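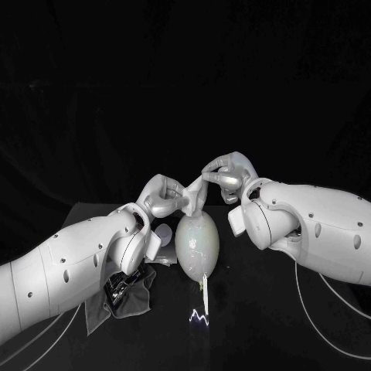
Attachment 1: both hands on the neck of the balloon, black table, cables at the lower left and lower right.

Ticket: Right hand lets go during balloon tie, no error shown
Cell: Bullel bench, two-arm setup
Opened by: Luana Fontes
Assigned to: Annelies Verbeke
Priority: Normal, raised to High on 28 September 2019
Status: Open, workaround in place

Luana Fontes wrote:

Hi Annelies, and sorry in advance for the length of this one. I'd rather give you too much than have you chase me for the bits I left out.

We have been running the balloon tying task on the Bullel bench with the Dalero task software, and the right hand has started opening by itself in the middle of the twist. The left hand pinches the neck from the side and stays put, the right hand comes over the top and takes the tip, and everything looks lovely right up to the point where the neck is bunched up between the two of them. The attached picture is that stage. Then on a bad run the right index finger and thumb just relax. There is no warning, no red banner, nothing at all in the Dalero window. The arm carries on with its wrist turn as if it still had hold of the rubber, and the left hand is left with a half-twisted neck that unwinds and starts hissing.

I wouldn't have marked this as more than a nuisance, except that this morning the balloon got away from the left hand as well and went straight up past my face while I was leaning in to look. I'm fine, I had my safety glasses on and it was only a balloon! But the arms were still moving and I had my head a good deal closer to them than I should have. I hit the stop and we left it stopped until I'd written this. That's why I bumped the priority.

What I've tried so far:

Restarted Dalero. Same thing.
Restarted the right arm controller. First 2 runs were clean and I got my hopes up, then it dropped the third.
Fresh bag of balloons from Adamczyk, in case the old ones were slippery. No change.
Wiped the fingertips with the cloth we keep on the table. No change.
Swapped the task so the right hand pinches and the left hand goes over the top. The right hand still let go, so it seems to follow the hand and doesn't care which job it's doing.

Log from the right hand is attached as a text file. Happy to run anything you like on Monday.

Annelies Verbeke replied:

Hello Luana, please never apologize for a long ticket, I love a long ticket. And I'm very glad about the glasses.

First things first, before any fault finding. Please don't lean in over the table while the program is live, even at the reduced speed, and even if it looks as though the arms have settled. The pinch stage is a waiting stage as far as the program is concerned, and it will go on to the next move whenever it feels ready. If you need a close look, press pause, check that the lamp has changed, and then look. I know you know this. I'm writing it down so it's in the ticket for the others.

Now the log. The right hand is reporting that it lost its supply for a moment and came back by itself. When these hands come back they come back open, and the arm isn't told. I can see 8 of these little dropouts in the file you sent, and every one of them falls while the wrist is turning. None at all while the arm is parked. To me that says cable, or the plug at the end of it.

Looking at your picture, I can see the thin white cable on the right hangs in a loop below the arm and runs away toward the corner of the table. Could you tell me whether it pulls on anything when the wrist goes over? With power off, please, take the arm through the turn by hand and keep your other hand lightly on the plug at the wrist.

Also, would you mind clearing the bits from under the left arm before you run again? I can see the cloth with something black lying on it, and there's a flat piece of clear plastic nearby. I don't think they have anything to do with the fault, but I'd hate for one of them to get swept into a finger while we're hunting for something else.

Luana Fontes wrote:

You were right, and I'm a bit embarrassed that I spent so long on balloons. Power off, arm moved by hand, and the plug rocks in its socket near the end of the turn. You can feel it more than see it – a tiny click against the fingertip. I unplugged it and one side of the latch is worn almost flat. The left one has a good crisp latch and doesn't move.

Table is cleared. Cloth now lives on the shelf.

Ran it afterward with the plug held by a strip of tape and a bit more slack in the loop: 60 twists with no balloon, hand closed the whole time. Then a batch with balloons, also clean, me sitting well back with my hands in my lap.

Annelies Verbeke replied:

Wonderful, thank you for being so thorough. Tape is all right for a few days but I don't want it to become furniture, so I've asked Priser for a replacement cable with a new plug, and a spare while we're at it.

The part that bothers me more is that the arm kept going. A hand that drops out ought to stop the whole cell. I've changed the check in Dalero so that if either hand is silent for longer than 200 ms, both arms hold where they are and the banner comes up. Please test it when the new cable arrives by pulling the right hand's plug from outside the fence at the junction box, arms at reduced speed, no balloon. Note down here what it does.

I'll keep this open until then, and I'd like us to look at the latches on both sides again in December.

Luana Fontes wrote:

Will do. Tape is dated so we don't forget it. Bench stays on reduced speed until the cable comes.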